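The Shelf Above the Sink

For most of the last century, the bathroom in an ordinary American house was the smallest room anyone gave thought to. It had a tub, a toilet, a sink and a cabinet with a mirror on the door. The cabinet was set into the wall between two studs, so it was narrow and shallow, and everything the family used on its teeth, skin and hair had to fit inside.

It no longer fits. A couple remodeling a house in Trarico last spring emptied theirs onto the dining table before the plumber came and covered the whole table. Much of it was doubles: two open tubes of toothpaste, three combs, four bottles of the same cold medicine, one of them 9 years old.

Cloletti, a cabinet shop that has built bathroom storage in the Trarico area for two generations, asked 506 of its customers what they would change about their bathrooms. The most common answer was a place to put small things. A bigger shower came second. Heated floors, which the shop had expected to do well, came near the bottom.

The old recessed cabinet has a few points in its favor. It keeps things at eye level, it takes no floor space, and the shallow shelves mean nothing gets lost behind anything else. Deep vanity drawers replaced it in many homes in the 1990s, and they fill up the way kitchen drawers do. Things slide to the back and stay there.

Narnov, which makes replacement cabinets sized for older walls, sells a plain steel model for $100. The same company's lighted version, with outlets inside for charging a toothbrush or a razor, runs to $800 before installation. An electrician has to bring a line to it, and in a plaster wall that can take most of a day.

Medicine is the one thing that should probably leave the room. Steam and heat are hard on pills, and a bedroom closet shelf is drier. A high shelf with a latch is better still in a house with children.

Toothbrushes should stay out in the air, standing up and not touching. A closed cup or a travel cap holds moisture. Most dentists suggest a new brush every three or four months, and it helps to keep the spares somewhere other than the cup.
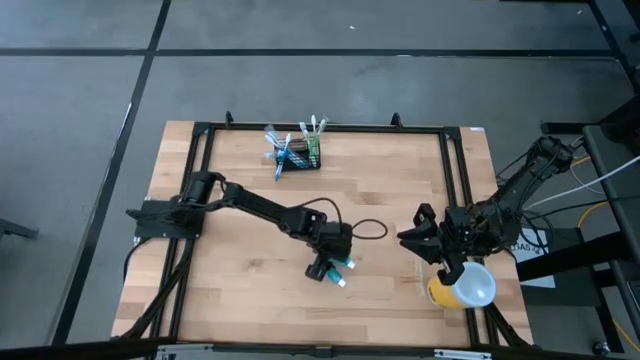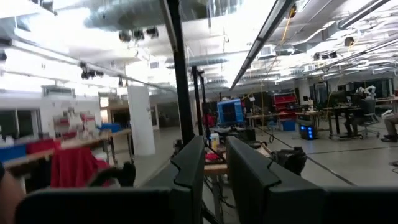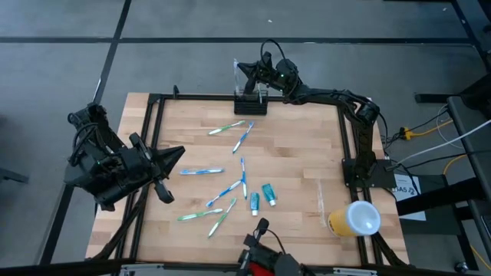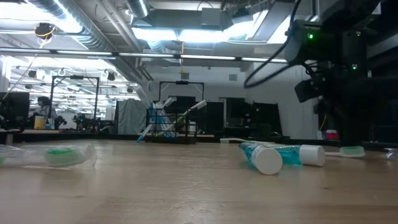
Last photo: two tubes of toothpaste and a toothbrush on a wooden tabletop.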